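How to Judge a Chore Robot Before You Believe the Video

Filed under: Guides, Home automation
Reading level: anyone who has ever put away dishes

Every few weeks somebody sends me a clip of a machine clearing a table and asks whether it's time to start saving up. My answer is still no. But "no" is a lazy answer, and you can work out a better one for yourself with an afternoon, a kitchen timer and a box of junk from your own cabinets. The method below is the one I use. It works on a live demo if you can get into the room, and most of it works on a video too.

What you need

A table. A timer. A notepad. A mix of things you own: bowls that nest, cups that don't, a sponge, something floppy, something full. If you're watching a video, you only need the timer and the notepad.

Step 1. Write down the chore before you watch

Use a full sentence. "Clear the table" won't do. "Every bowl goes in the sink, every cup goes on the shelf, and the dry food goes back where it came from without a spill" is a chore. Robot makers love a chore that shrinks while you look at it. If you wrote the sentence first, you'll notice.

Step 2. Look at the table, then at the robot

Most people do it the other way around, and the arm gets all their attention. The table tells you how hard the job is. Hard plastic bowls are the easy end. Gloves are bad, because cloth has no fixed shape and there's no one right place to grab it. Sponges are somewhere in between. An open bowl of beans is the item I always look for. Anyone can pick up an empty bowl, but a full one has to stay level the whole way, and a mistake means beans on the floor and a second chore. 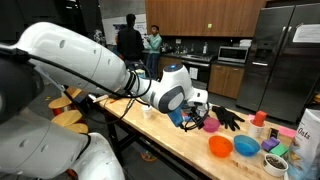
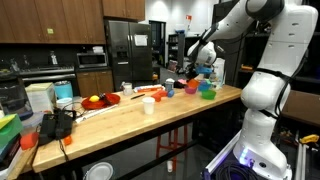
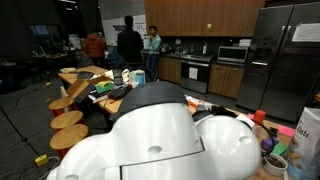 White robots, long wooden tables and a kitchen behind them.

Step 3. Time the whole job

Start when the first item is touched and stop when the last one is where your sentence says it goes. Pauses count. Restarts count. If the clip says it's sped up 3 times, multiply. If it has cuts in it, write "cuts" and stop timing, since you no longer have a number worth keeping.

Then do the chore yourself at a normal pace. I cleared my own table in 169 seconds, including a stop to wipe up after myself. I wasn't hurrying.

Step 4. Track the helping hands

Make a mark each time a person moves an item, nudges the robot or sets the table back up. Ask who is driving, too. Plenty of impressive arms are being steered by a human. That's a fair way to build a machine, but it tells you nothing about one that runs while you're at work.

Step 5. Change one thing

Turn a bowl upside down. Put one cup inside another. Move the sponge to the far end. A machine that can do the chore shouldn't care much. If the people running it do care, write that down as well.

Step 6. Do the math on repeats

This is where I usually lose the salespeople. Say your household handles 3,000 dishes a year and the robot drops one in 400. You'd be sweeping up seven or eight times. Maybe you can live with that, and maybe you do worse yourself — I have my weeks. Just ask for the rate. "It rarely drops anything" is not a rate.

Common problems

The maker won't give a drop rate. Treat it as a no for now and check again in June.

The demo only uses empty bowls. Ask for a full one.

The robot did fine, but only on one table. Then it can do that table. Your kitchen has a drawer that sticks and a counter at a different height, and neither one was in the test.

Can I use this for shop work? Yes. Swap the dishes for parts bins and rags, and keep the sentence from Step 1 just as strict.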